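Unit 3: Case study – the mis-pick fault on the Nurkden shelf cell
Course notes, revised 8 Apr 2021
Prepared by Hjørdis Wikström

Read this before the lab. You will need the fault log from the course folder and your notes on end-of-stroke checks.

Background

The Nurkden cell restocks and faces up small packaged goods on standard retail shelving. Its placing routine was built from demonstrations: a person does the task by hand, the head camera records it, and the recordings are used to train the arm. Confectionery was chosen as the first product group. The bars are light, the wrappers are shiny and the ends crumple, all of which are hard on both the camera and the gripper.

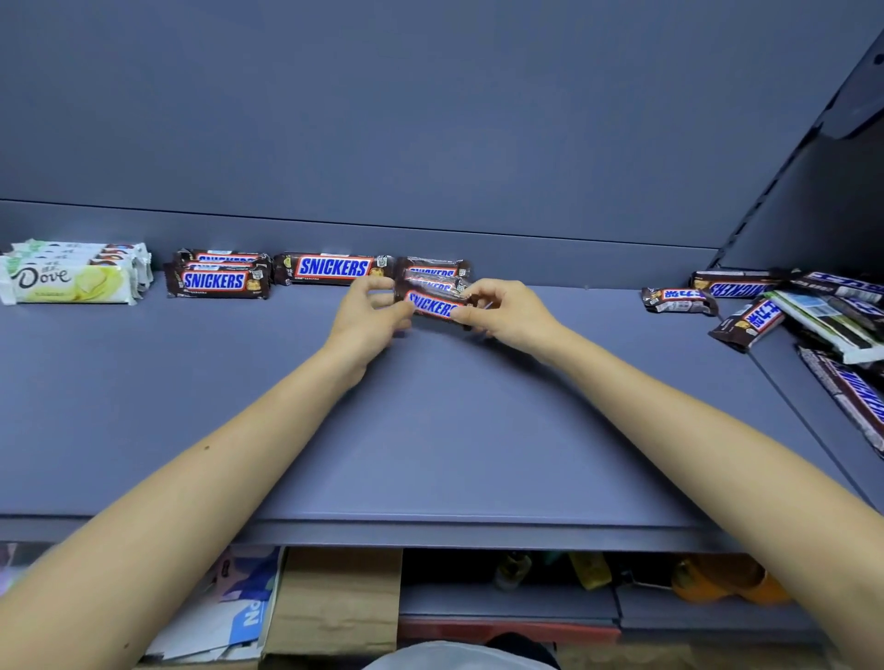
The fault appeared in a run of 600 placing cycles. In 60 of them the controller logged a good placement when the bar was not in its target position. The arm then returned for the next bar and pushed it into the first. On 3 occasions the arm kept driving against the stack until the force limit tripped and the cell stopped.

No one was hurt. The guard door was closed and the stop worked as designed. The event was still written up as a safety matter, as the force limit is the last layer of protection and should not be doing the work of the position check.

What was found

Miklós Barta traced the fault to the release step. The controller treated an open gripper as proof of a placed bar. It did not look at the shelf again. If a wrapper end clung to a finger pad, the bar turned or slid as the arm drew back, and the log still read "placed".

The demonstrations had a part in this. A person keeps a hand on the bar until it is settled, and corrects it by feel. The early labels marked the end of the task at the moment of letting go, so the settling motion was trimmed from the training data.
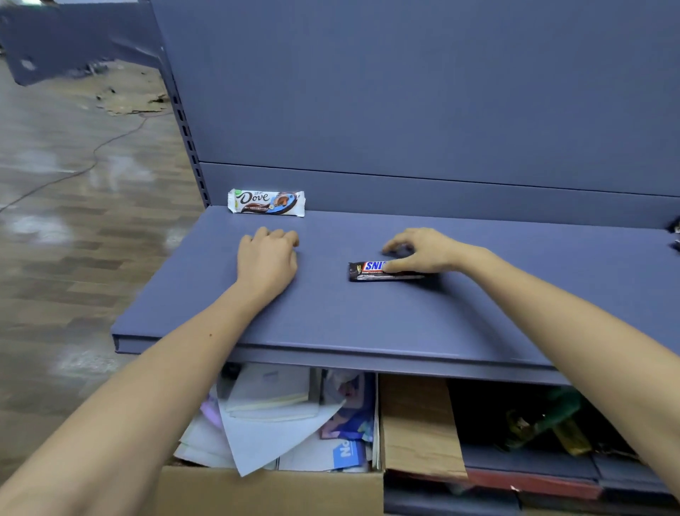 Changes made

1. Labels now run until both hands have left the shelf.
2. The controller takes a second look after release and compares the bar's position with the target.
3. A failed check holds the arm at the retract point and calls the operator – it does not retry.
4. The force limit was lowered for the placing stroke only.

The Remmont cell uses the same release logic and was changed in May.

For the lab

Mark the point in the fault log where the cell should have stopped. State which signal was available at that point and which was used. Bring a one-page fault tree with "bar not in target position" as the top event.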